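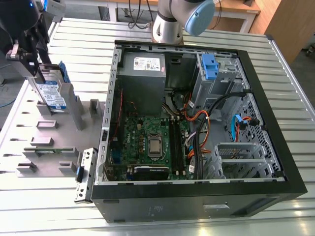
Speaker notes: Alaric Blackwood
Kencombe Methodist Chapel, the talk before the Sunday tea

Hello everyone, and do come forward, there are seats at the front and I don't bite. Can you hear me at the back? (Wait. Somebody always waves.) Good.

I was asked to talk about the history of this chapel and told I could have as long as I liked, which was reckless of them. I've cut it down to what I can get through before the urn boils.

So. 1908. That's the date over the door, and most of you will have walked under it a few hundred times. What I didn't know until I started on the minute books is that the date is for the foundation stone. The first service wasn't held in this room until the following spring. The roof slates came late, and there's a very cross letter about them, which I'll read out now.

(READ LETTER. Skip second page, it's all drainage.)

Before the chapel, Kencombe Methodists met in the loft over the corn merchant's in Tusstead Lane. There were 11 families on the first roll. You got up to the loft by an outside stair and the harmonium had to stay up there all year round, mice and all. I've seen one of the hymn books from those days and the corners have definitely been nibbled! I'll pass it round. Please be gentle with it, and please let me have it back.

The land was the tricky bit. They wanted the plot by the bridge and couldn't get it. Then they wanted the plot next to the school and were promised it, and then unpromised it. What they ended up with was this one, which was an orchard, and wet. If you've ever wondered why the vestry floor slopes, well, there you are. My grandmother used to say you could roll a marble from the pulpit side to the coal hole. I tried it last week and it stopped at the radiator.

(Pause here. Ask if anyone remembers the old stove. If Zulmira is in, let her tell the one about the wedding hat.)

Now, the building itself. It's plain, isn't it? Brick, two rows of windows, no tower. The first drawings had a little spire and I've put a copy on the side table so you can see what we missed. They dropped it to pay for the schoolroom, and I think they were right. The Sunday school had 48 children in it within a few years, and in winter they'd have been sitting on each other's knees without that room.

The pews. The pews are a sore point in both senses. They came second-hand from the chapel at Tusstead when it closed its gallery, and they were made for a narrower room, so if you look along the wall you'll find there's a gap just wide enough to lose a glove in. I have lost several. The centre block was taken out later on, after what the minutes call "a full and lively discussion". It ran over 4 meetings. I've read all of it so you don't have to.

(If running late, jump to the organ.)

During the war the schoolroom was used for evacuees' lessons in the mornings and a canteen at night. There's a list of who brought what. Jam, mostly. One lady gave a piano and then asked for it back, twice.

The organ, then. It was bought by subscription, penny by penny, and the subscription book is my favourite thing in the whole cupboard. Every name is in it, and some of them are still your names. The youngest giver has signed for herself in enormous letters that go right over the line. I won't tell you who it is, because she's here this afternoon and she's got her eye on me.

(Smile at front row. Do NOT look at anyone in particular.)

Zulmira Azevedo has been through the baptism registers for me, a proper labour, and she's made an index of surnames. It's in the blue folder by the door. If your family was ever here, have a look, and if something's spelt wrong please tell her and not me. She'd also love to borrow any photographs of the Whit walks. We've got the banner but hardly any pictures of people walking behind it, and there must be some in drawers.

A few things I still don't know. Who carved the initials in the gallery rail? Why is there a bricked-up door behind the cupboard? And where did the old communion table go? It's in the August inventory one year and not in the next. If you've got it in your hall with a phone on it, I promise we only want to look.

Right, I can hear cups. Questions now, or catch me by the cake.

(Thank the tea ladies by name. Get the hymn book back.)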